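Brosesetti opens shared laundry rooms in Satham for residents of small apartments

SATHAM, 24th July - Brosesetti, the housing services company, has opened its first group of shared laundry rooms in the Pearce district of Satham. The rooms serve 176 apartments in 7 buildings. Most of these apartments have no space for a washing machine, and many have no balcony.

Until now, residents of the Pearce district had to carry their laundry to the other side of the river, where the nearest public laundry is located. The new rooms are on the ground floor of each building and can be entered with the same key as the front door. They are open from early morning until late evening, also on public holidays.

What the rooms offer

Each room has washing machines, a deep sink for washing by hand and a separate drying area with air circulation. The drying area was the most discussed part of the project. In a survey which Brosesetti made in April, 123 households answered questions about their laundry habits. A large part of them wrote that drying is a bigger difficulty than washing - clothes hang over doors and chairs for two days, and the windows become wet in winter.

For this reason the company decided to give more floor space to drying than was planned at first. The lines can be reserved by the half day. A resident who does not need a reserved line any more is asked to cancel it, so that a neighbor can take it.

Prices

One wash costs the same in all buildings, and the use of the drying area is included. Households that register before the end of the summer receive 50 percent off their first month. Payment is made with the Bredis resident card, which can be collected from the building office.

Small items

Socks, baby clothes and underwear are easily lost on long lines. The house rules recommend that residents bring a small hanger with clips for these items and take it home together with the dry laundry.
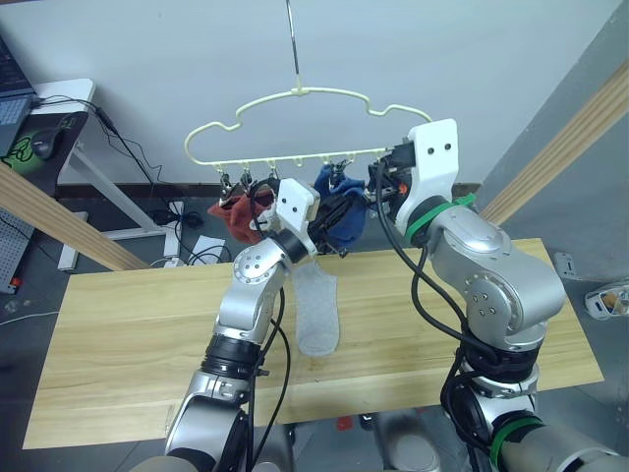 Socks at a cream-colored plastic hanger.
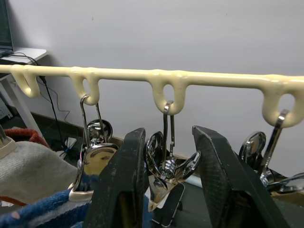
Next steps

Brosesetti will collect comments from residents during the first heating season and will then adjust the opening hours if necessary. A second group of rooms is in preparation in the northern part of Satham. The buildings are already selected, but the permits are still open.

About Brosesetti

Brosesetti manages shared services in residential buildings, including laundry rooms, bicycle storage and parcel rooms. The company has its main office in Satham.

Press contact: Brosesetti press office, Satham. Floor plans of the laundry rooms and the full house rules are available on request.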